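Home | Blog | About | Archive | Contact

Cable day

Quick one, I've got 8 things to do before lunch and this was meant to be none of them.

So. The cables. Every November I say I'll sort the office cables and every November I put them back in the same box. This year the box split. Bottom went, whole lot on the floor by the printer, and Shiyu Xu just looked at me. Fine. Cable day.

Method, if you can call it that

Everything out of the box. Everything out from behind the desks too, wich I regretted. Then coil it, tie it, label it or bin it. No "might come in handy" pile. (There is a might come in handy pile. It's small.)

Coiling: over, under, over, under. Ettore Russo taught me that years ago when we were both at Skustov and I still get it wrong halfway round and have to start again. Don't wrap it round your elbow. It twists, it kinks, it comes back in spring looking like a telephone cord. Thick ones want big loops. Let them be big.

Ties: velcro. I bought a pack of 200 from Prilarell and they're alright, bit short for the heavy stuff. Two joined together does it. Rubber bands go sticky, I scraped enough of them off this morning.

Labels: masking tape and a biro. Folded over the end like a little flag. I know there are machines for it. Don't email me.

Where we'd got to

Tables first as they're the only flat space big enough. Thick black one held up over the round table, then the power strip on the long desk, with its white lead still all over the place. Plant stayed put.
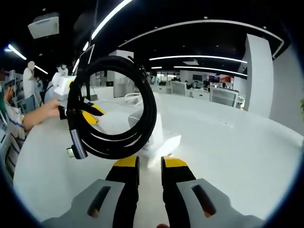
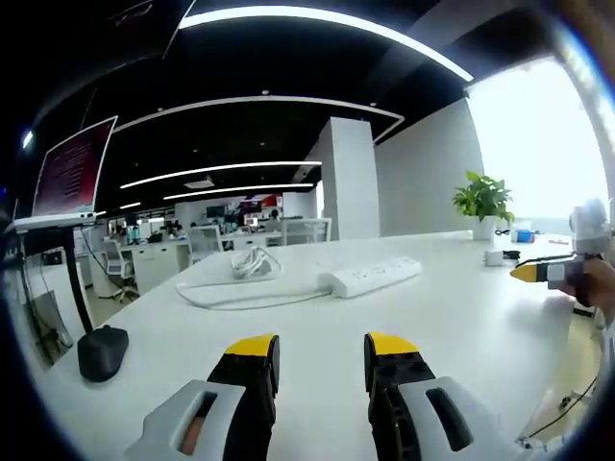
Still to do

- The long desk. Strip wants fixing underneath, not sat on top. Need screws.
- Chargers. Which one goes with what. No idea, going to ask round.
- Odd USB bits in a tub, one tub, with a lid.
- New box!! Plastic this time. The Zomach ones stack but Li in the shop downstairs says the lids crack.
- Anything with a bare bit or a nick in it goes to the recycling place, not back in the drawer. Looking at my self here.

Right, kettle, then under the desks. If you're missing a long black cable it's probably got a flag on it by now, come and have a look.

Print this page | E-mail this to a friend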